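Cataloguing the theology shelves: progress report to the Urkier Fund

7 February 2023

Hello all,

You asked for a proper update once the first big push was over, so here goes. I'll try to keep it shorter than the last one (sorry about that, I do get carried away with bindings).

Where we've got to

The Flotow bequest came to the Judville reading room in tea chests, and when I took it on the only list was a typed one that stopped at the letter M. I've now catalogued 1067 volumes, with author, translator or editor, place and date of printing, condition, and any marks of ownership. Another 262 are sorted and shelved but not written up. Most of those are sermons, and Victorian sermons at that, so I've been saving them for rainy afternoons.

The patristics are finished, which I'm really pleased about! The Greek writers are all together on one run of shelving for the first time, and the Latin ones follow on underneath. I had a long wobble over where to put the bilingual editions. In the end they sit with the language of the original, and there's a slip of card in the other place to send people across. It isn't elegant but readers seem to find things.

Condition is better than I feared. The bulk are sound working copies, the sort a country clergyman would have bought to use, with pencil in the margins and the odd tram ticket. Boards are loose on 25 of them and I've tied those with cotton tape for now. Dust jackets are scarce. Where there is one I've noted it, and where there's one belonging to a completely different book I've noted that too (it has happened more than once).

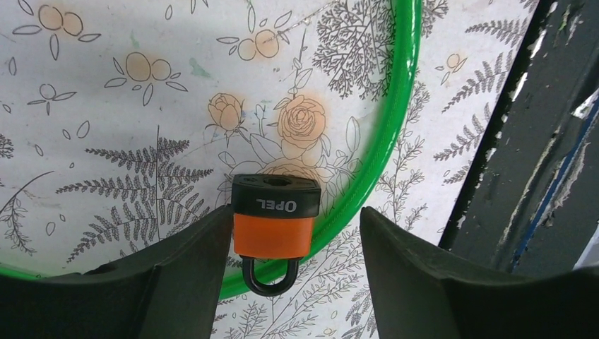 Duplicates and what to do with them

We have rather a lot of duplicates. Somebody in the Flotow family clearly bought the same commentaries on Romans every time they moved house. I'd been asked to weed as I went, but I've held off where the copies have different notes in them, as one set of margins is in a very good hand and argues with the printed text all the way through. I'd like to keep those together.

The plain duplicates are another matter. I've set aside 16 titles that could be sold without anyone missing them, and Falcão, the dealers, have had my list. They came back in December with an offer that I thought was on the low side for the older hymnals and perfectly fair for everything else. I haven't accepted anything. Under the terms of the grant it needs your say-so, and I'd like to ask whether the money could go back into boxes and tape instead of into the general pot.

The online catalogue

This has been the slow bit. The entries are all typed up on my side but only the patristics and the church history can be searched from the website so far. The trouble is mostly names. One saint can turn up under three spellings and a place of birth, and a reader who types in one of them wants to see the lot. I've settled on the form used on the title page, with the others tucked in behind as cross-references, and I'm going back through the early entries to make them match. It's dull work and it's going well enough — I do a shelf with my morning coffee and a shelf after lunch.

A couple of you asked about Greek lettering. Yes, it displays properly now. The accents were all over the place before Christmas, and I'm still coming across the odd stray one, so please shout if you spot any.

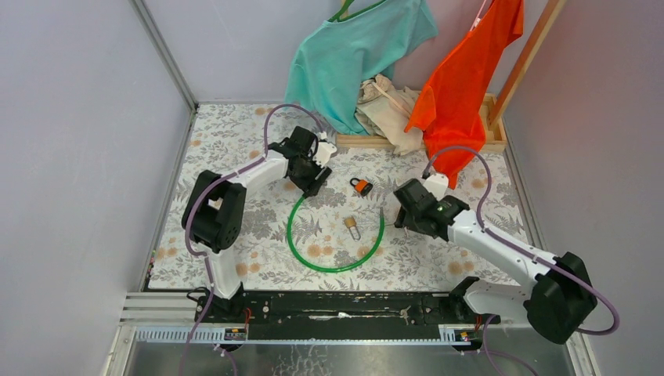 Two arms above the patterned mat, with the lavender-purple cable looped over the top.

Readers

More people are coming in than I'd planned for. There's a small group working through the desert fathers who have more or less adopted the window table, and I've had several letters asking whether we hold particular editions. We usually have something close, if not the exact one. I've started keeping the letters in a folder, as they're a good guide to which shelves ought to go online next. Hymnody is well ahead at the moment, followed by anything at all to do with pilgrimage.

Money

I'm inside the budget on everything except archival boxes, which went up in price between my asking and my ordering. I made up the difference by not replacing the second book trolley. It squeaks, but it goes. The full sheet of spending is coming to you separately with the receipts.

What comes next

The sermons, first of all. Then the pamphlets, which I've been putting off — they're in bundles tied with string, unsorted, and a good many have lost their covers. I think I'd better do a trial bundle before I promise you any dates. I'd also like an hour of a binder's time to look at the loose boards and tell me which are worth repairing.

Two things I need back from you, please: a yes or no on the Falcão offer, and whether you're happy for me to list the pamphlets by bundle to begin with and leave the single entries for the next round of funding.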